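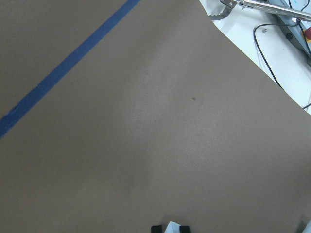 *Brown sheet marked with blue tape, with the white tabletop beyond.*

# Packing and Wrapping Assistants (5 posts)

**Mac Mathúna Collections Care, Messide**
**Fixed term, full time and part time**
**Advertisement issued 7 February 2022**

Mac Mathúna Collections Care invites applications for the post of Packing and Wrapping Assistant at its store in Messide. The posts have been created to support the transfer of the Plernov collection of household ceramics, tableware and small domestic items to its new home at Nandton. The collection consists of 3000 catalogued pieces, all of which are to be checked, wrapped, boxed and labelled before the Messide store closes at the end of August.

## The work

Assistants will work at fixed tables in the ground-floor packing room. Each table is laid with a brown sheet on which pieces are set down, turned and wrapped. Blue tape is used to mark off areas of the sheet, so that pieces awaiting inspection are kept apart from those that have been passed for wrapping. Post holders will be expected to lay out and maintain their own table to the pattern shown during induction.

The main duties of the post are as follows:

- to collect pieces from the holding shelves in the order given on the daily list, and to return the shelf card to the supervisor;
- to examine each piece for chips, cracks, lifting glaze and old repairs, and to enter any finding on the condition slip;
- to cut paper, tissue and padding to size and to wrap pieces according to the grade of protection assigned to them;
- to pack boxes so that heavier pieces lie at the bottom and no piece bears directly on another;
- to inspect the table sheet at the start of each session for grit, spots and ripples, and to replace it where it no longer lies well enough for the work;
- to renew tape that has lifted or become uneven;
- to label boxes on two sides and on the lid, using the printed labels supplied.

Lids, handles and other detached parts are wrapped separately and travel in the same box as the piece to which they belong. Assistants do not carry out repairs or cleaning. Any piece found to be broken is left where it is and reported.

## Person specification

Applicants must be able to show:

- experience of careful manual work, whether paid or unpaid, such as picture framing, bookbinding, dressmaking, shop packing or catering with fine china;
- the ability to measure, cut and fold accurately;
- clear handwriting and the ability to copy reference numbers without error;
- the ability to work steadily at a standing table, with regular breaks;
- a willingness to follow a set method and to ask where the method does not appear to suit the piece in hand.

Previous work in a museum, gallery or auction house is desirable. Training will be given in all wrapping grades, and applicants without such a background are encouraged to apply. A small number of seated tables can be provided on request.

## Terms

Part-time assistants will work 22 hours a week and full-time assistants the standard week of the store. Morning and afternoon sessions are available, and applicants should state which they would prefer. Pay is set according to the company's scale for collections assistants, a copy of which is included in the application pack. Those who remain in post until the completion of the transfer will receive a single payment of £600 (part-time staff will receive the same sum).

Aprons and gloves are provided. Rings, bracelets and wristwatches may not be worn at the table. Food and drink are kept to the staff room, which has a kettle, a refrigerator and lockers. The packing room is reached by level access from the yard.

Assistants may be asked to spend a short period at Nandton towards the end of the contract to help with unpacking. Travel will be arranged and paid for by the company, and any such request will be made in good time. Post holders who are unable to travel will not be disadvantaged.

## How to apply

The application pack may be obtained from the Messide office, in person or by post. Completed forms should be returned to Eoin Cronin, Head of Packing, together with a covering letter of no more than one side. The letter should describe a piece of careful handwork the applicant has undertaken and how it was carried out. Photographs of the work may be enclosed but will not be returned.

Shortlisted applicants will be invited to a short interview and a practical exercise, in which they will be asked to wrap a plain jug and its lid and to complete a condition slip. All materials will be supplied, and the exercise is not timed.

Two references will be taken up before any appointment is confirmed. One of these should come from a person who has supervised the applicant's work, paid or otherwise.

Applicants who need adjustments at interview, or who would like the pack in large print, are asked to inform the office when requesting the form. Enquiries about the duties of the post may be addressed to Mr Cronin at the same office.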